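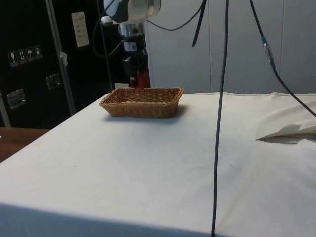 The bread basket is leaving the restaurant table, and most diners in Symonenko seem to be letting it go. At Falix, the free rolls stopped in November. Iresha Bandara, who owns the place, now charges 3 dollars for a half loaf with butter.

"We were throwing out 14 pounds a night," Bandara said. "Flour went up, and so did wages. I had to stop."

Some regulars complained. One couple who had eaten there for eight years wrote her a letter.
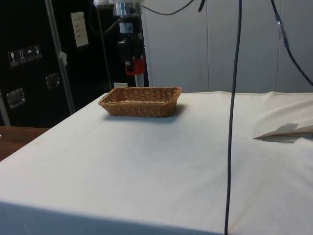
A shallow wicker basket on an off-white tablecloth.

Across town, Drisier still gives bread away. Baker Ihor Ivanyshyn makes it in the back from a rye dough his kitchen starts the night before – 41 loaves on a busy Friday. He says people order more slowly when they have something to chew on, and they stay for dessert.
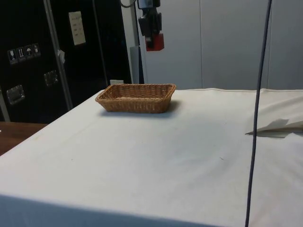

Nadiia Kobzar buys table goods for both restaurants. She likes a low basket with sloped sides and a thicker braided rim, like the one shown on the white cloth, and says tall ones hide the bread. Orders are down this year. Bandara has kept her old baskets in a closet and may use them for lemons.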